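How I Finally Got Flat, Clean Divider Plates for My Drawers

I have printed a lot of drawer dividers. The first batch went into the kitchen, the second into my sewing table, and by October I was redoing the whole hallway cabinet because the old cardboard ones had gone floppy. A plain flat plate sounds like the easiest thing you could ever ask a 3D printer to make, right? Well, my first ones curled up at the corners like stale bread and I nearly gave up and bought the wooden kind!

So this is my routine now, after plenty of wasted filament and a few very patient emails from Yaqin Zheng, who runs the Clutico message board and knows more about drawers than I thought a person could.

1. Measure the drawer twice

Measure the inside, at the bottom, and then again up at the rim. Drawers are often wider at the top (mine are, and the one by the stove is worse than the others). Use the smaller number and take off a hair more so the plate slides in without scraping. My hallway drawers are 338 mm long on the inside, so I split them into sections with short plates going across.

Write the numbers down on masking tape and stick it to the drawer. I lost my paper three times.

2. Draw the plate

Just a rectangle! I keep the corners square because rounded ones leave a little gap where paper clips crawl through. Don't add handles or cutouts on your first try. You can get fancy later.

If your printer bed is small, check the long side before you fall in love with a size. Mine won't take 261 mm straight across, but it fits on the diagonal.

3. Get the bed clean and level

Wash the bed with dish soap and warm water, dry it with a paper towel, and then keep your fingers off it. Almost every curled corner I ever had came from a greasy bed. I also close the window in the spare room – a cold draft on a big flat part is asking for trouble.

4. Slice it with the lines on a slant

I leave the top and bottom layers running diagonally. Some people like them straight up and down, and Fikri Sumampouw has a lovely set in his workshop done that way, but I prefer the slanted look. With very fine lines and a matte filament you get a soft, almost brushed surface, and it hides fingerprints nicely.

Slow down the first layer. Then slow it down some more.

5. Wait, then look it over

Let the bed cool all the way before you take the plate off. I know, I know. Go fold some laundry. If you pop it off warm you can bend it, and a bent divider will annoy you every single time you open the drawer.

When it's off, stand it upright and look at the face with light falling across it. I check the top corners first, because I want them sharp, and then I run my eye down the side edges for little specks and bits of stray plastic.

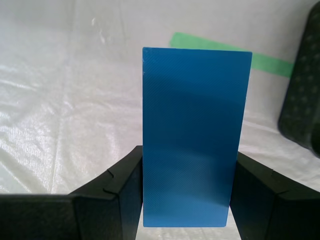
6. Clean up the edges

A tiny pale speck on an edge is no big deal, and you can usually flick one off with a fingernail. For anything stubborn I use a fine nail file, long strokes, always in one direction. Stay off the flat face! Sanding a matte surface leaves shiny patches that you can't get rid of (ask me about the sewing table).

7. Fit it in the drawer

I use a small dab of removable putty at each end so I can move things later. Press the plate in, count to 12, let go. If it wobbles, add a bit of felt on one side.

Blue ended up being my favorite color for this, by the way. It looks so cheerful next to the batteries and the string! The next set is for the bathroom, where I've got a drawer full of hair ties that needs serious help.

18 comments | 12 shares

Questions? Write to Alžběta Říha through the contact form
© Kistlow Home Notes
Back to top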